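Vurkwood Learning Center
Users' Group: Minutes of the November Meeting

Held in Room 206, starting at 5:40 p.m.

Chair: Emrys Jenkins
Present: representatives from Skillside, the evening language classes, the bookkeeping course, the front desk, and building operations. Twenty-three people signed the sheet.
Apologies: the sewing group.

1. Minutes of the previous meeting

Approved with one correction. Under item 4, "second-floor kitchen" should read "first-floor kitchen." The chair will initial the corrected copy and put it in the binder at the front desk.

2. Matters arising

Door closer on Room 204. Fixed. The language classes report that it still bangs if the hallway window is open. Building operations will adjust it again.

Coat hooks. The second row went up in the hallway last month. The front desk asked that wet umbrellas go in the stand and not on the hooks.

Lost property. The box is full. Anything still in it at the end of the month goes to the thrift store.

3. Carpet tiles

Most of the meeting was spent on this item.

Building operations reported on the striped tiles upstairs. They were laid by Gittins when the floor was remodeled and have held up well in the open areas. The trouble is at the doorways and along the route to the copier, where the pile is flattened and several corners have started to lift. One corner outside the supply closet has been taped down since summer. The tape is now dirtier than the carpet and will be taken up.

The chair asked whether the whole floor needed replacing. Building operations said no. The tiles come up one at a time, and the storeroom holds 40 spares from the original order. These cover the doorways and the copier route with a few left over.

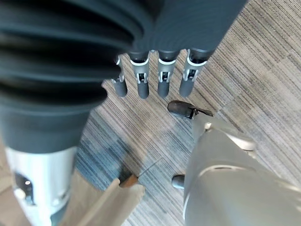 The bookkeeping course asked which way the new tiles should be turned. The stripes change direction from one tile to the next, and there was concern that a replacement laid the wrong way would stand out. Building operations said the arrow on the back of each tile will be checked against the one being lifted, and the new tile will go down the same way.

There was some discussion of color. The spares have been in a closed box and have not faded, so the grays and beiges will look a little stronger than the floor next to them for a while. Skillside asked if worn doorway tiles could be swapped with good ones from under the bookcases, with the new ones going under the bookcases where they won't show. Building operations said this would double the work but would give a better match. It was agreed to try the swap in one doorway first and look at the result before deciding on the rest.

A member asked if the bluish tiles could be used at the entrances, as they show dirt less than the beige. The chair thought this was sensible if it could be done without making an obvious block of one color. Left with building operations.

Adhesive. The tub of Turex in the storeroom has been opened and has a skin on it. A new one will be bought.

Agreed: work to be done after classes finish for the day, one doorway per evening. Chairs and tables are to be lifted, never dragged, over newly laid tiles. Groups will be told the evening before if their room is affected.

4. Carpet cleaning

The machine used last time left the floor damp into the next morning, and two classes had to move. The front desk has asked for a low-moisture clean this time. It will be booked for the winter break, after the tiles are done.

Spot cleaning: please blot spills with a paper towel and tell the front desk the same day. The spray under the kitchen sink is for the countertops and should not be used on carpet. The pale patch near the window in 206 came from this spray.

The language classes asked for a second doormat at the parking lot entrance. Approved.

5. Furniture

Skillside would like the tall bookcase in the hallway moved to the back wall so carts can get past. No objections. It will have to be emptied first, and Skillside offered to do this.

Felt pads on the chair legs in 204 have worn through. These are no use on carpet anyway and will be pulled off. Plastic glides will be fitted.

6. Budget

The balance in the room fund is $1,705. The adhesive, the doormat, the glides and the carpet cleaning will all come out of this. The chair asked for a written quote for the cleaning before it is booked.

7. Any other business

The hallway clock is slow again. Front desk to change the battery.

The bookkeeping course asked if the copier could be moved closer to the stairs to spread the wear on the carpet. There is no outlet on that wall. Not taken further.

Actions

Building operations: trial swap in one doorway; buy adhesive; remove tape outside supply closet; adjust closer on 204.
Front desk: cleaning quote; doormat; chair glides; clock battery.
Skillside: empty hallway bookcase.
Chair: notice to all groups about evening work.

The meeting closed at 6:55 p.m. The next meeting will be in the same room.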